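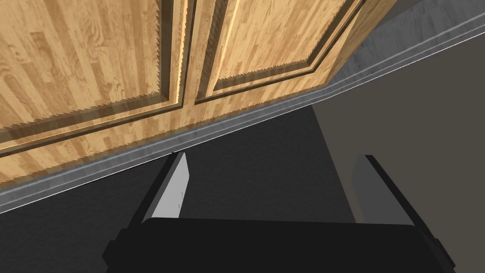

# Graketa: a kitchen arm, worked out in simulation first

The builder of Graketa keeps the arm itself bolted to a bench in Kastel, a shared workshop, and does most of the work on a laptop beside it. The project is a two-finger gripper on a home-built arm, meant to work in an ordinary kitchen.

"The hardware took one winter," the builder said. "The software has taken longer. I stopped running new code on the real arm in December, after it bent a finger bracket."

New routines now go through a rendered kitchen. The cabinets have striped wood doors with raised panels, and the model includes the gray strip under them.

"The strip matters," the builder said. "If you model the cabinet as a plain box, the planner thinks it has room that it doesn't have. The fingertips go up there at an angle, and the tips are the first thing to hit."

A planned path has to keep 30 millimeters between the palm housing and any fixed surface. The fingers are allowed closer. Each test batch is 133 runs, with the start pose shifted a little each time, and the log for the current version stands at 1,467 runs.

Grasping is tested on simple shapes.

"Cylinders, mostly. A cylinder is forgiving in rotation and unforgiving in tilt, so it shows up errors in the wrist."

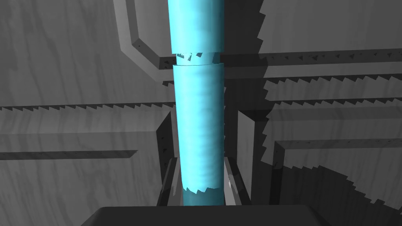 "I color the test parts cyan so I can find them against gray panels. The stacked sections are there because a smooth tube tells you very little about height. With a rim or a ring to measure from, I can compare two runs by eye before I open the log."

Rendering quality is not a priority. Shadows come out with stepped edges, and the builder has left the shadow map at a low setting to save time on an old graphics card.

"The planner doesn't read the picture. It reads poses and contacts. The picture is for me."

The contact model came from Nirnia, a small physics library, with 4 parameters changed: friction, pad stiffness, damping and the contact margin. Pad stiffness was measured on the bench with a kitchen scale. Friction was tuned by hand – the builder calls that value "a guess with decimals."

The next job is a new wrist bearing for the real arm, on order from Ostapchuk. Until it is fitted, the code stays on the laptop.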